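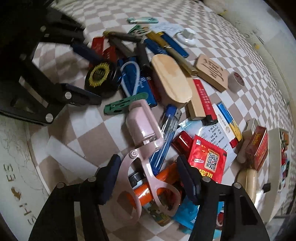
Household items on a checkered blanket, pink scissors at the front.

Cellar Diary: Entry for October 12, 2024

The pressing of the Marnham fruit was completed this morning. The last bins came in from the lower rows shortly after breakfast, and the press was emptied and rinsed before lunch. Total juice from the block stands at 759 litres, a smaller crop than the growers had forecast in the summer but sound, with very little rot at the sorting table. The juice has been left to settle overnight in the small tank and will be moved off its solids tomorrow.

The must was tasted by Jolán Hajdu and the undersigned at midday. It is sharp at present, with green apple and a little quince, and the sugar is adequate. It was agreed that no correction should be made until the wine has finished fermenting. The question of using the older barrels was raised again and left open.

The red in tank Melter continues to ferment steadily. The cap was pushed down morning and evening, and the cellar has been held at a constant temperature with the doors shut. Colour is good. The nose was slightly closed yesterday and had improved by this afternoon. Tank Nina is slower, as it was last year, and the reading has moved very little in two days. A warmer jacket has been fitted and the tank will be checked again before anything is added. Staff are reminded that readings are to be written on the sheet at the tank and copied into the book on the same day. Two from this week were missing and had to be taken from memory.

The Dirthorpe fruit remains on the vine. A sample of 58 berries was crushed and tasted; the skins are still tough and the pips not fully brown. Picking has been put back, weather permitting, and the pickers have been informed. Nets on the top side need mending where the birds have found a way through.

In the bottle store, 40 cases of the previous white were labelled and set aside for the November tasting. The wine was opened alongside them for a check. It has softened since the spring, with lemon peel, a touch of honey and a dry finish, and is considered ready for sale. One bottle from the same batch was corked and has been noted. An order for new closures is outstanding, and the supplier is to be telephoned.

Floor drains were cleared at the end of the day. Lights were out by 11.

Last updated: the evening of the entry
Contact the cellar office | Copyright, all rights reserved | Back to top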